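Moved the shop to Vedton in November 2023 and I've had a few people ask how the rent and the foot traffic compare. Short thread.

The old place was on the Zoton side of the river. 400 square feet, one window, no storage. Rent had gone up every year I was there.

The new one is $2275 a month with heat included. Water is separate. I signed for two years and asked for a third at the same rate. They said no.

Foot traffic is lower. On a normal morning I get fewer people through the door than I used to get before opening the second register. The ones who come in stay longer and buy more.

Parking matters more than I thought it would. There are 14 spaces behind the building, shared with the dry cleaner and the tax office. They fill up by noon.

The sign permit took 25 days. Apply before you order the sign. I ordered first and had to have the bracket redone because the town wants it higher off the sidewalk.

I switched card processors in the same week. Don't do that. Sustotik had the reader working on the first day but the deposits went to my old bank account until I called twice.

Insurance went down a little. The building has sprinklers and the old one didn't. Ask for a new quote if you move, even across town.

Still deciding on wall colors and what gets hung where. I keep going back and forth between a dark reddish brown and plain gray for the back room.
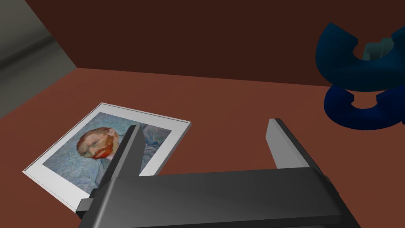
Brown wall, gray corner, framed print lying flat.

Leaning brown. Paint goes up in December when things are slow in the mornings.

Hours are the same as before except I close an hour earlier on weeknights. The phone number didn't change either.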